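Lenihan Robotics Support. Reading time: 2 min

Ticket: Open day demo, garden simulation runs slowly
Status: open
Product: Jondow simulator, garden level

Good morning. In December we will show the two-gripper robot to 100 visitors. At rehearsal the simulation became slow after 30 minutes. Restarting Jondow helped for a short time only.
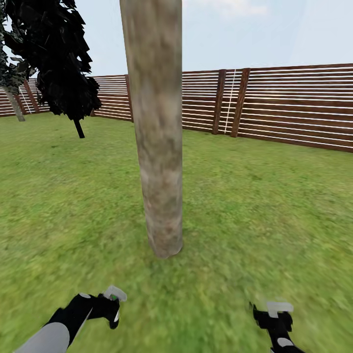
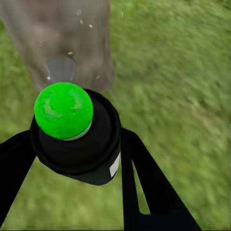 Brolen Support Digest, issue 2

I tried a grass density of 3,000, and it was the same. Please advise which setting I should change first. The log file is attached.

Update, 4 p.m.: shadows are off now. I will test again tonight.

Related tickets
Plivevska: projector shows wrong colors
Jondow: level does not load

We use cookies to remember your login.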